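4.2 Order intake and the substitution problem

Last updated: October

The Gorcombe kitchen sold meal boxes through a web storefront that had been written, in large part, by people who also chopped the onions. Orders arrived in a shared spreadsheet. When an ingredient ran short, whoever noticed first typed a note in whichever column was closest. We inherited this arrangement along with 2421 past orders, and we spent the first stretch of the project working out what the notes meant. "Leeks-ish" remains unresolved.

Our replacement, Zonditz, keeps the storefront and moves everything behind it into a small database with a queue. Each recipe lists its ingredients, and each ingredient may name up to 3 substitutes in order of preference. At the cutoff hour the system compares stock against demand and proposes swaps, which a cook accepts or refuses on a tablet. We had hoped the cooks would accept most proposals without comment. The cooks had other hopes. Refusals carried a free-text reason, and the reasons were longer than our documentation. 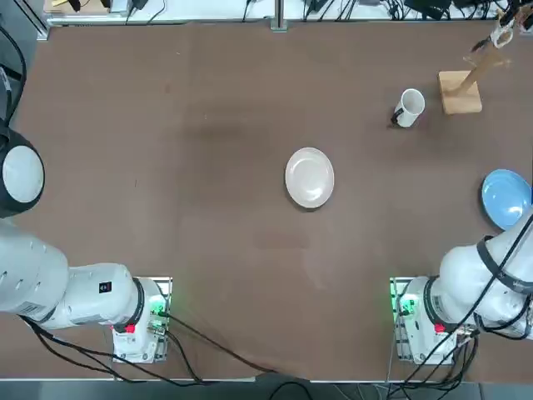 Figure 2. Tabletop with two white robot arms mounted at its lower edge and several household objects on the brown surface.

Two design choices deserve mention. First, a swap is priced at the cost of the original ingredient, even when the substitute is dearer. An earlier version passed the difference on to the customer, a policy that survived until a customer read the receipt. Second, the cutoff is enforced by the server clock. The storefront used to trust the clock on the customer's own device, and a modest number of households appeared to be living permanently in the previous afternoon.

Load was never a serious concern. The queue was built to handle 60 orders a minute, a rate the kitchen could not have cooked for under any circumstances, and it spent most of its life waiting. The slow step was the label printer, which we did not redesign and do not wish to discuss further.

Phong Lại maintained the allergen table throughout, and his rule that a missing entry blocks the swap entirely was kept over the objections of the first author. Section 4.3 compares this rule with the looser one used in the Ocampo pilot, where missing entries raised a warning and the cooks quickly learned to dismiss it.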